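Screen Adaptation, Week 5: What gets left out
Handout to go with Monday's session

Hi all. I promised I'd write up what I said about compression, partly for those of you who had to leave at the break and partly since I talked too fast in the second half. These are my notes tidied up a bit, so forgive the gaps.

Where we were last week

We finished with narrators, and why a voice that works for 300 pages of a novel can get tiresome after ten minutes of voiceover. Hang on to that, because it comes up again in the scene work below.

The basic problem

A novel takes as long as it takes. A feature doesn't. Our main text this term, The Salt Ledger, runs to 99 chapters (short ones, I know, but still!) and the film Mathur Pictures made of it is 135 minutes long. Try giving every chapter an equal share and you get well under two minutes each, with no time for anyone to walk across a room. So the screenwriter has to throw things out, and what I want you looking at is how she picked.

Meenakshi Solanki wrote the script, and I'm a big fan of it, so take my enthusiasm with a pinch of salt. Her first move was to lose the whole Branamlow section, where Ada goes to live with her aunt. I was furious the first time I saw the film. That section has the best jokes in the book! But watch the dinner scene again and you'll find three of the aunt's lines in the mother's mouth, and the mother is a much better part for it.

Three terms to know

Cutting: the material is gone. The lawsuit subplot is the clearest case.

Merging: two or more characters, places or events become one. The aunt and the mother, as above. Also the two ferry crossings, which the film turns into a single night trip.

Transfer: something the book tells us gets handed to a different channel, like music, costume or a prop. Ada's homesickness takes up most of chapter 13. In the film it's a tune she hums twice, and the second time she stops halfway through. 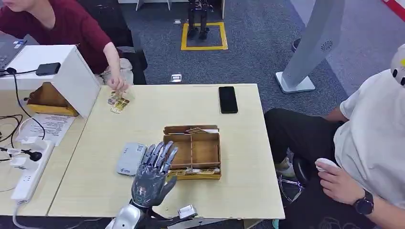 Sorting box, small cards and router on the table.

Students mix up merging and transfer every year, and I did too when I was learning this stuff. Ask yourself what has moved. If it's one character's job going to another character, call it merging. If it's a feeling or a fact going from words into sound or picture, call it transfer. Some moments are both, and you're welcome to argue that in your paper as long as you show me the lines.

The stage version

A few of you asked about the Tovach Theater production. It came before the film, and it keeps the aunt and drops the brother completely. I find the second act a slog without him - the argument over the house has no heat - but Cludow's review in the course pack loved it, so read that and make up your own mind. I'd be happy to be talked around.

For next time

Read chapters 40 to 52. Then watch the film from the ferry to the end of the funeral, once straight through and once with the book open on your lap. Jot down 8 changes and label each one with a term from above. Rough notes are fine, nobody is grading the handwriting.

Bring a copy of the script extract as well. There's a stage direction on the second page ("she counts the spoons again") that has no match in the novel at all, and I'd like us to spend a good chunk of the hour on it.

Short papers are due the first week of December. If you want to write on a different book and film, that's fine, but come and see me first so I can check I've read the one and can get hold of the other.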